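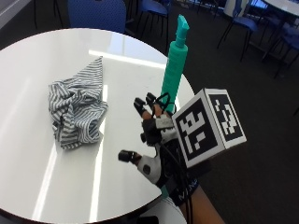
Poltiden Marathon lottery: worth the money?

yuxi_ren
13 December 2018
Lottery entry just opened for the May race. $249 if you get picked, no refunds. It's been on my list for years. Anyone here run it?

bellamy_roy
Ran it once. 3,000 runners on a bike path for the last six miles. The course is pretty, but I wouldn't pay $249 to look at it again.

Hanane Y.
Disagree with Roy. I started in the second wave and had plenty of room. Aid stations were good too.

bellamy_roy
You finished 90 minutes after me, Hanane. Of course you had room.

Hanane Y.
Charming. Most people entering are closer to my pace than yours.

ckerr
What bugs me is the "lottery." Has anybody on this board ever been turned down? I've asked in 2 other groups and can't find one person. Looks like a sales trick to me.

ytapley
My sister got turned down last year, so there's one.

ckerr
Did she get an email, or did her card get declined?

ytapley
An email, Callum. I can ask her to forward it.

yuxi_ren
So do I enter or not? Goodall is the same month and cheaper.

bellamy_roy
Goodall. Bring your own gels, theirs are awful.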